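4.2 Setting the filter and saving a patch

1. Hold SHIFT and press FILTER on the Notholm. The display shows the cutoff in hertz.
2. Turn DATA to 800.
3. Set resonance to 44 for a soft lead sound.

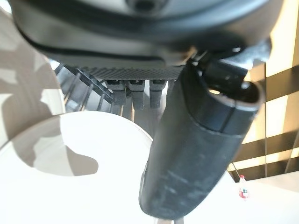 Fig. 9. Three black clips beneath the housing.

4. Press WRITE, choose an empty slot and press WRITE again. User slots end at 187.

Note: patches saved before the October firmware load with the arpeggiator off.

Caution: do not switch off while the WRITE lamp is flashing.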